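Gripper check after the dropped plate – table station, Vitthorpe

Filled in by Annelies Sutter, read over by Regula Fuchs. Please add your own remarks underneath mine, and don't be shy about length, I never am!

**What went wrong:** On Sunday, during the plate-lifting work, the right-hand gripper let go of a dinner plate partway up. It broke on the floor tiles, one person got a small nick on the ankle, and we stopped for the day. The plate was one of the Levura set, so we're down to six.

**Before lifting**

- [x] **Pads seated flat on both jaws.** Fine today. On Sunday one pad had crept forward and its lower corner was peeling, and I think that's most of the story. Regula has put on new ones from the Baumgartner box.
- [x] **Pads wiped and dry.** Yes. I used the lint-free cloths – the kitchen towels leave fluff, and fluff slides.
- [x] **Pivot screws snug, linkage moves freely.** All good, a quarter turn on one of them.
- [ ] **Cycle counter read and written down.** Not done, sorry. The pads are meant to be changed every 1,000 closings and I honestly couldn't tell you where the old pair stood.
- [x] **Closed shoes on everybody.** Yes, and I'll keep nagging, dear colleagues, because it was sandals that got us the nick.

**While lifting**

Regula and I talked for a good while over coffee about whether one gripper is enough for the wide plates. Her feeling is that a single grip on the rim lets the plate swing, and I've come around to it. Until Pudthorpe sends word about the pads, a second gripper comes in to the rim before any plate leaves the table.
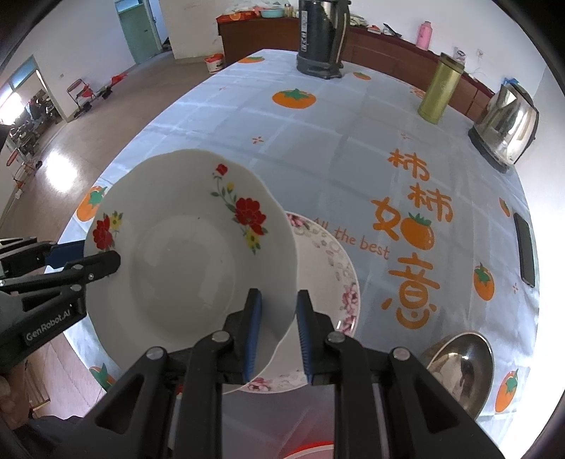
*Soup plate tilted up by the rim, second gripper at the left side.*

- [x] **Jaws closed on the rim before tilting.** Yes, every time I watched.
- [x] **Second gripper in contact.** Yes. It feels slow at first, and then you stop noticing.
- [ ] **Phones and loose things off the table.** Not yet! I'm as guilty as anyone, but a plate that slips will land on whatever is nearest.
- [x] **Stop word agreed.** "Down." Short and clear, and we tried it out loud.

**Still open**

- Cycle counter: Annelies, before the next session.
- Spare pads: Regula has asked for 35 pairs, which ought to see us through August.
- Broom and dustpan within reach of the table, please. I went looking for ours with bits of plate all over the floor.

**Result:** OK to carry on with two grippers. Single-gripper lifting stays off for plates.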